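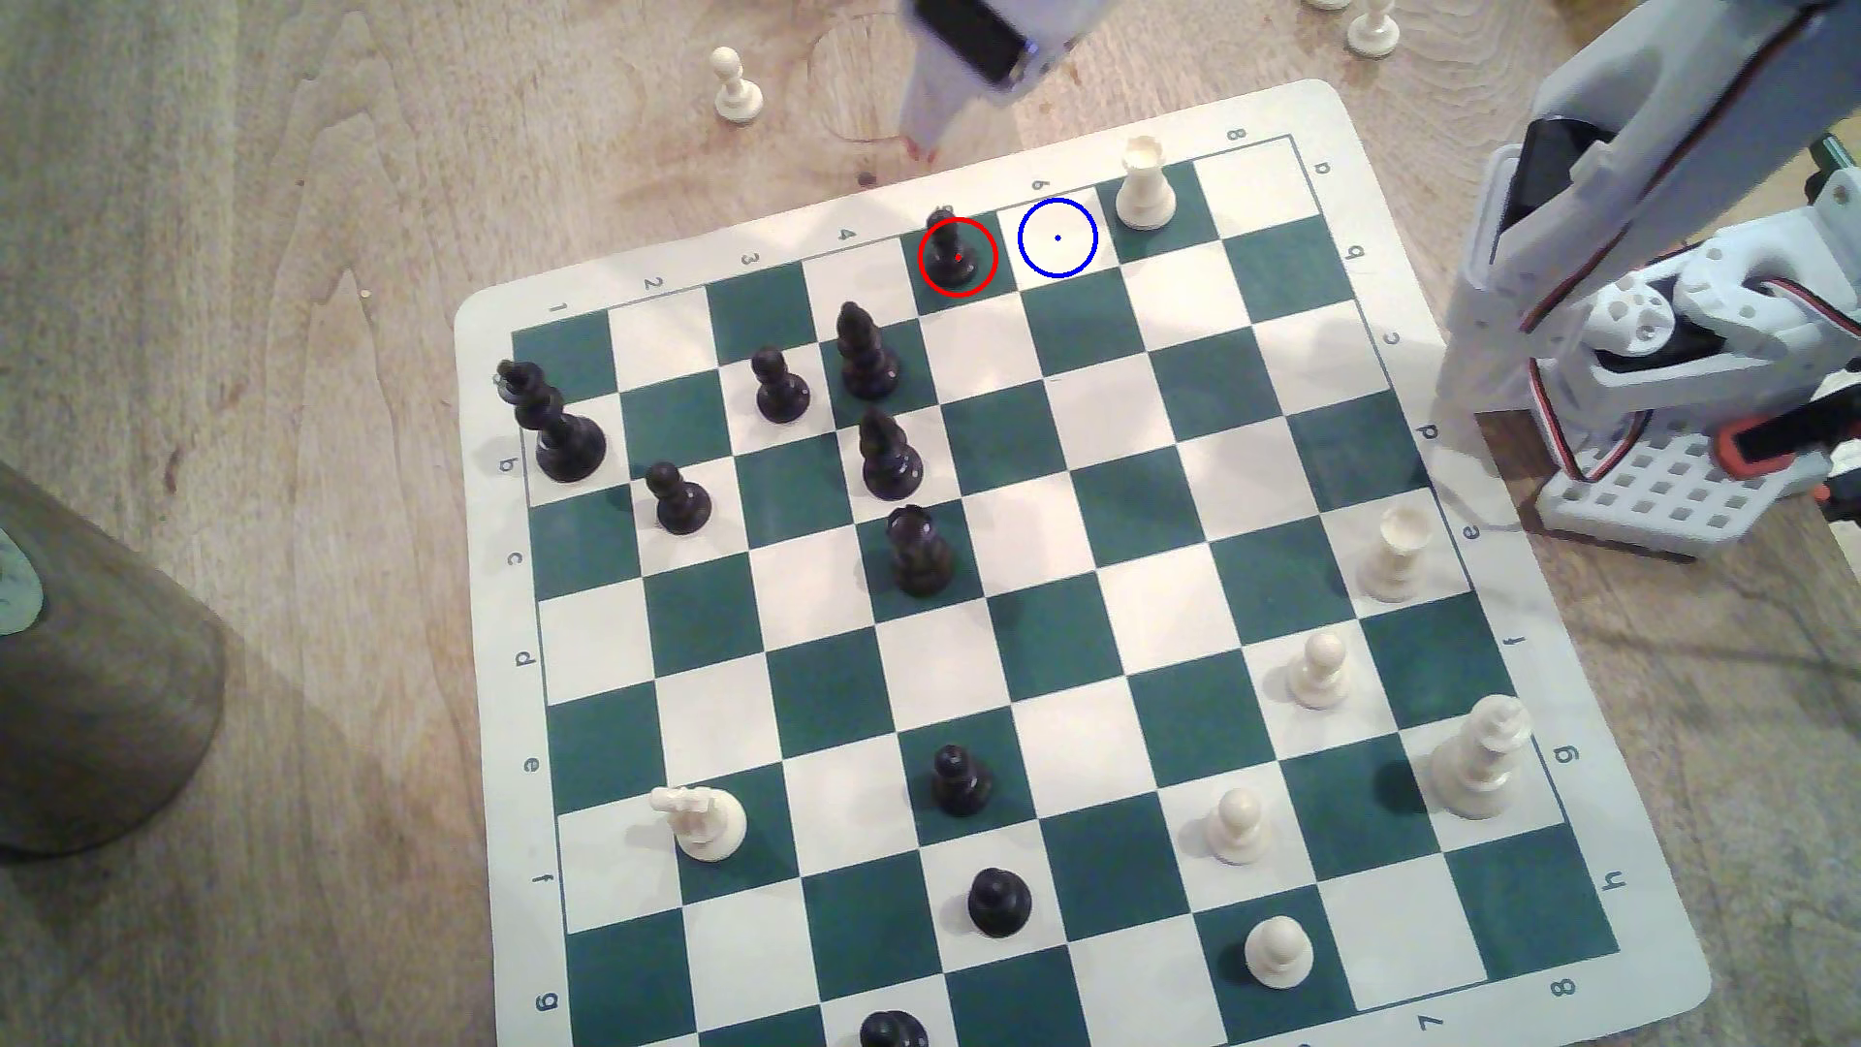
## Revisión de juegos de ajedrez, sala Londby

Ficha interna, repaso de enero. Juego 211, tablero enrollable con piezas blancas y negras.

### Tablero

- [x] Coordenadas legibles en el borde. *Letras y números oscuros sobre crema, se leen bien.*
- [x] Casillas verdes y claras sin confusión posible. *Conforme.*
- [ ] Queda plano al desenrollarlo. *Pendiente. Dejarlo extendido una noche y repetir la prueba.*
- [ ] Reverso limpio, sin restos de adhesivo. *No revisado.*

### Mesa

- [x] Tablero de madera sin astillas en los cantos. *Pasada la mano por los cuatro lados.*
- [x] No cojea. *Se ajustó una pata antes de empezar.*
- [ ] Espacio suficiente para las piezas capturadas. *Justo. Las blancas que están fuera del tablero deben quedar lejos del canto.*

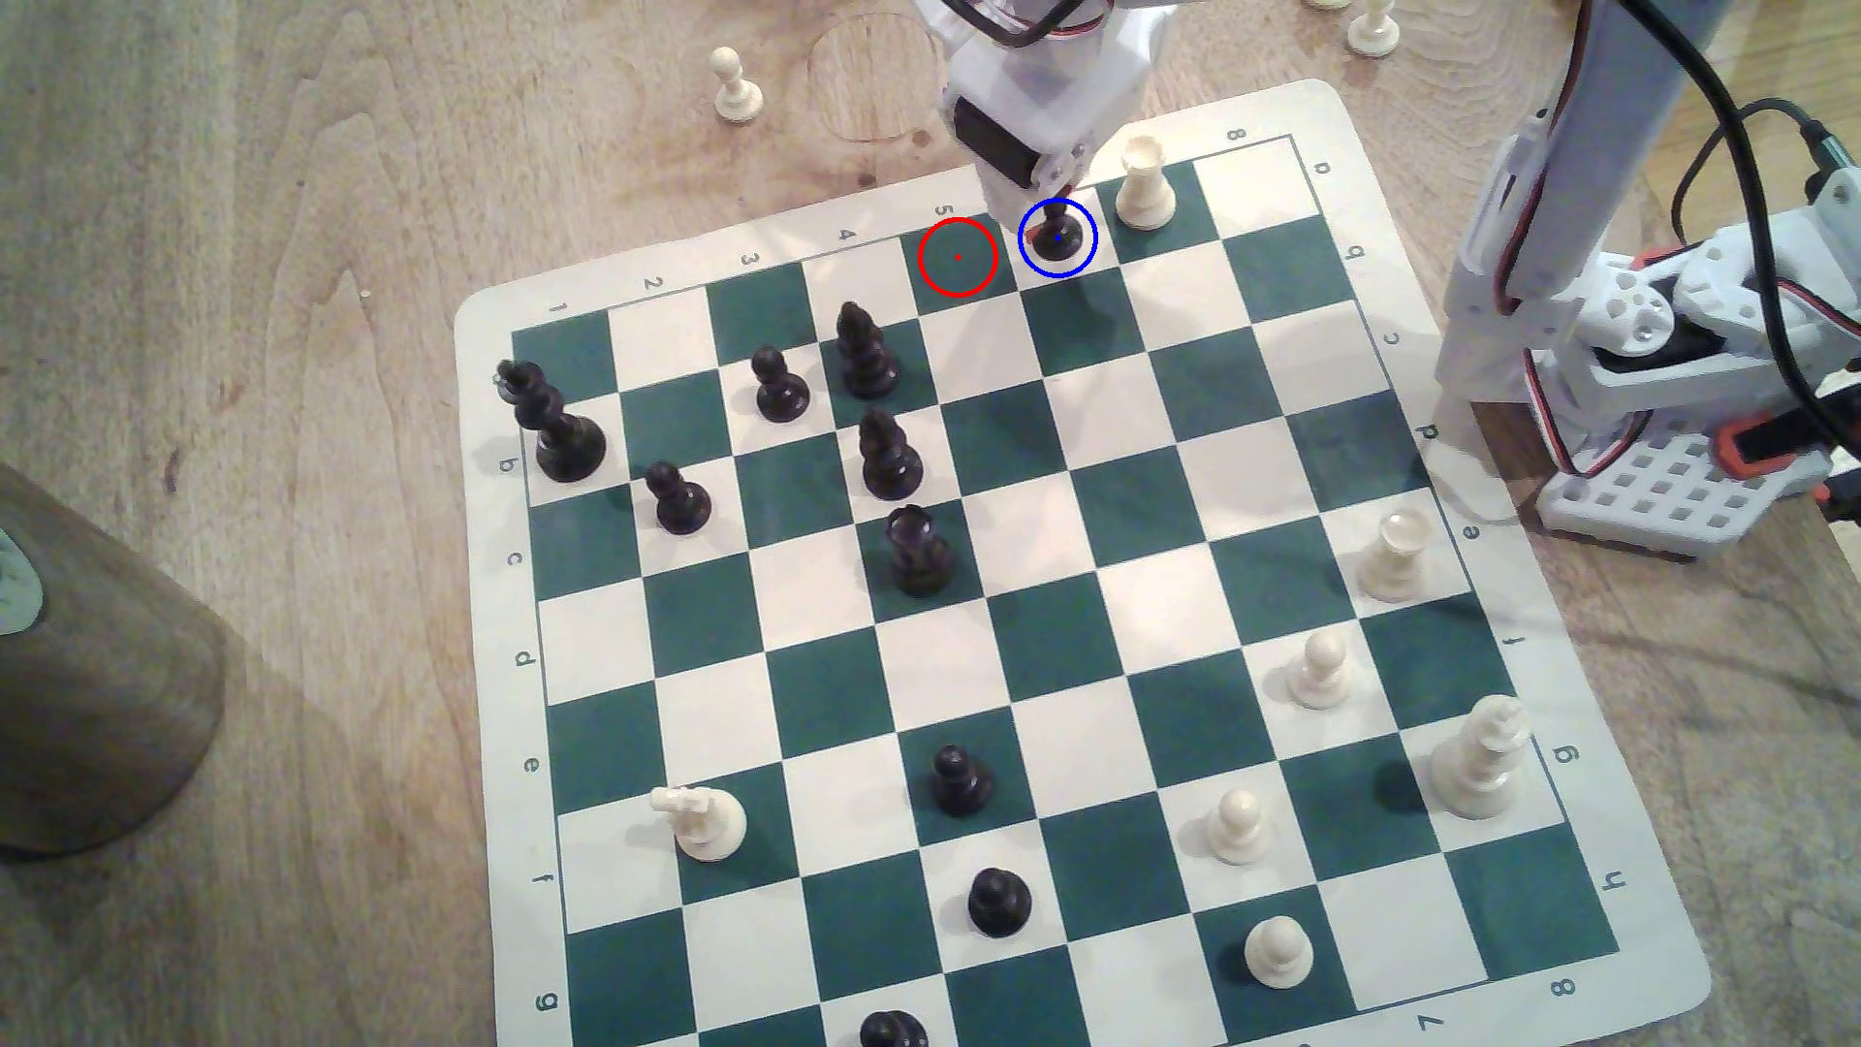
Si hace falta más sitio, se arrima la mesa auxiliar Trirerer por el lado de las blancas. No apilar piezas sobre el borde impreso, porque tapan las coordenadas.

### Piezas

- [x] Rey negro estable en su casilla. *Conforme.*
- [x] Alfiles y torre negros sin rebabas. *Conforme.*
- [ ] Peones: 8 por color, 16 en total. *Recontar al guardar, con la partida terminada.*
- [ ] Fieltro de las bases. *Mirar pieza por pieza. Repuesto en el cajón de Prulance.*

### Cierre

- [ ] Piezas en su bolsa, blancas y negras por separado.
- [ ] Tablero enrollado con la cara impresa hacia fuera, sin goma.
- [ ] Etiqueta 211 pegada en el tubo.

Resultado: apto para uso, con puntos pendientes.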